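Play tables at Lulow: a conversation with the centre's toy library 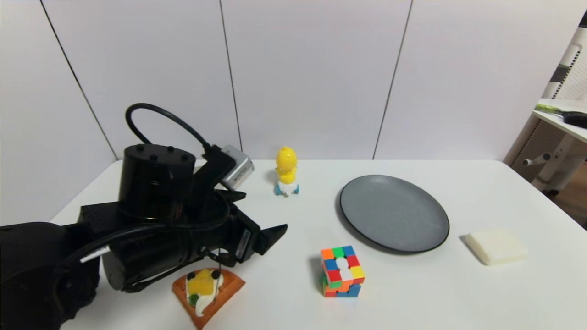

The toy library at the Lulow Family Centre lends to 110 households and opened its present room in April. Its coordinator, who has run the service for six years, met us before the morning session to discuss how the collection is chosen and kept in order.

Play food remains the most requested category. "Families ask for it before anything else," the coordinator said. "A slice of toast with an egg on top will go out every week of the year. The wooden trains wait their turn." The library holds 48 boxed sets, most of them obtained through Nutside, the regional supplier, with a smaller number donated by Humphreys when its high street shop closed.

Puzzle cubes were introduced later, following requests from parents of older children. "We had been losing the eight and nine year olds. They came with a younger brother or sister and had nothing to do. A cube is small, it needs no explanation and it can go home in a coat pocket. Unfortunately it can also stay there."

Asked about the preference for plain white tables, the coordinator was firm. "Patterned tops were a mistake. Small pieces disappeared on them. On white, a child can find what he or she is looking for, and so can we at closing time."

Each returned set is checked against a card, washed where the material allows, and placed on the Pramovel shelving by the door. Sets with a missing piece are held back for 9 days. "It usually turns up. Under a car seat, as a rule."

The library intends to extend its opening to 6 p.m. for working parents. Membership forms are available at the reception desk.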